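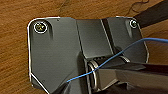 Preparing a Film Entry for the Drernia Catalog

This guide explains how to prepare and submit a film entry for the Drernia catalog. It applies to feature films, documentaries and shorts. Television episodes are entered through a separate form and are not covered in these instructions.

Before you begin

Search the catalog for the film under its original title and under any title used for release in other countries. If an entry already exists, request an edit to that entry. Duplicate entries are merged by the catalog office, and the older record number is always kept.

You will need a contributor account and access to the film itself, including the full closing credits. Entries prepared from trailers or promotional material are not accepted.

Step 1. Enter the title

Type the title exactly as it appears on screen in the opening credits. If the film has no opening title, use the one shown at the end. Add alternate titles in the second field, one per line, each followed by the country of release in parentheses.

Do not add the year, the edition or the picture quality to the title field. A restored version of a film belongs under the same entry as the original, with the restoration recorded in Step 4.

Step 2. Enter the country and genre

List countries of production in the order given in the credits. A country where the film was only shot is entered under Locations.

Choose one main genre and no more than two secondary genres. Where the choice is unclear, consult the genre list maintained by Ewurabena Adjei, which is linked from the contributor menu. Adventure and Action are separate genres in this catalog.

Step 3. Enter the cast and crew

Names are copied from the closing credits with their accents and other marks intact. The catalog treats Ngân Châu and Ngan Chau as two different people, and correcting a wrongly split record takes far longer than entering it properly the first time.

List the director first, then the producers, then the writers. For the cast, enter the first 6 credited performers in credit order. Further performers may be added in the extended cast field. Uncredited appearances require a published source — a printed interview or a studio press book is sufficient.

Step 4. Enter the running time and versions

Give the running time in whole minutes, measured from the first image to the end of the credits. Each version with a different running time receives its own line. Name the version (theatrical, director's, restored) and the company that issued it, for instance "Restored, Castard."

Step 5. Write the summary

The summary should run to 4 sentences at most. Use the present tense. Describe the situation at the start of the film and the main conflict, and leave the ending out. Opinions, ratings and comparisons with other films are removed during review.

Text copied from another site, a disc cover or a distributor's page will cause the whole entry to be returned.

Step 6. Submit for review

Select Preview and read the entry through once before selecting Submit. The system assigns a record number, such as 3464, which should be quoted in all correspondence.

Entries are read by Loan Phí or Mireille Moussa. Returned entries carry a note stating which field needs attention. Make the change in the same draft and submit it again; opening a new draft places the entry at the back of the queue. Review times are longer in September, when festival titles are added.

Questions about names and credits may be sent to Ngân Trương through the contact form. Please include the record number and the name of the field in the subject line.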